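Kütt Hand Mixer, 2-Speed, with Beaters and Dough Hooks

Home > Baking > Mixers > Hand mixers

Sold by Pollow Kitchen Supply
In stock, ships from our own shelf

We stock this mixer because people kept asking for it. I held out for most of a year. The maker's leaflet says it "does the work of a stand mixer at a fraction of the size," and I have heard that line about every hand mixer since I started selling them, so I took one home in May and baked with it before I would put it on the site.

It is a decent hand mixer. It will not do the work of a stand mixer. If you want something that will knead bread twice a week while you do something else, close this page and save up.

What it does well

Cake batter, mostly. Butter and sugar that had been sitting out went pale and fluffy without much fuss, and an all-in-one sponge was smooth before I had decided whether to scrape the bowl. Egg whites for a pavlova got to stiff peaks on the high speed. Cream whips quickly, so watch it. I took one bowl too far and ended up with something closer to butter, and I can't blame the mixer for that.

The low speed is low enough to keep flour in the bowl. That sounds like a small thing until you have owned a mixer where "low" means powdered sugar on the toaster. I was surprised by this, since the old Kütt model was terrible for it.

What the leaflet says and what I found

"Effortless bread dough." No. The dough hooks handled a soft dinner roll dough made with 700 grams of flour, and the motor housing got warm enough that I stopped and finished by hand. With a stiffer whole wheat dough the hooks climbed up out of the bowl. Koen Mulder, who works our counter, tried the same thing with 800 grams and gave up sooner than I did. Use the hooks for cinnamon rolls and pizza for a small family, and don't ask for more.

"Whisper quiet." It is a mixer. You will turn the radio up.

"Self-cleaning beaters." I still don't know what this is supposed to mean. They go in the dishwasher and they come out clean, same as a fork.

"Professional results every time." The results depend on your oven and on whether you measured. My first lemon loaf sank in the middle, and my second one didn't, after I quit opening the door to look at it.
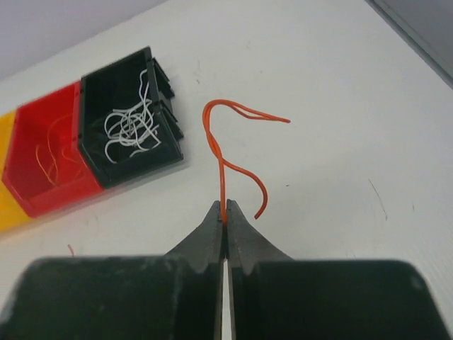
Then there is the cord, which I complain about on nearly every product page and will complain about again. It is long enough to reach from the outlet to the counter in my kitchen, but if your outlets are behind the fridge or on the far side of the stove, measure before you order. There is no place to wrap it, either. The older Kütt had two little hooks on the heel for that and I miss them. A rubber band works.

The handle is fine for my hand. Catinca Lungu has smaller hands than I do and found the speed switch a stretch for her thumb, and she ended up changing speeds with her other hand. If you can get to the store, come and hold one.

In the box

Mixer body
2 beaters
2 dough hooks
Leaflet (see above)

No storage bag and no whisk. The whisk is sold separately, and I would skip it, as the beaters do the same job.

Compared with the others we sell

Ciren hand mixer: costs less, feels like it. The low speed is too fast and the beaters rattle. Fine if you bake a birthday cake once a year and a box mix the rest of the time.

Gikitz hand mixer: costs more, stronger on dough, heavier. My wrist was tired by the end of a seven-minute frosting. It has a turbo button that I have never had a reason to press.

If you already own either one and it still runs, keep it. A new mixer won't make your sponge rise.

Customer comments

Ximena Bravo: Bought to replace one I'd had since college. Good on cupcakes and buttercream. I wish it had a middle speed, because high is a bit much for cookie dough once the chips are in.

Maximiliano Núñez: Does what the page says, which is why I bought it here. Cord too short for my island, and yes, I was warned.

Benjamín Zúñiga: Beaters are stiff to push in at first. You have to twist them until they click. I nearly sent it back.

Reply from the store: Benjamín is right. One beater has a collar and only fits in the left-hand socket. The leaflet shows this in a drawing that is too small to read.

Returns

Send it back within the usual return period if it arrives damaged or you just don't like it. Please wash the beaters first. We can't take back a mixer that has been used on concrete, grout or paint, and yes, we have been asked.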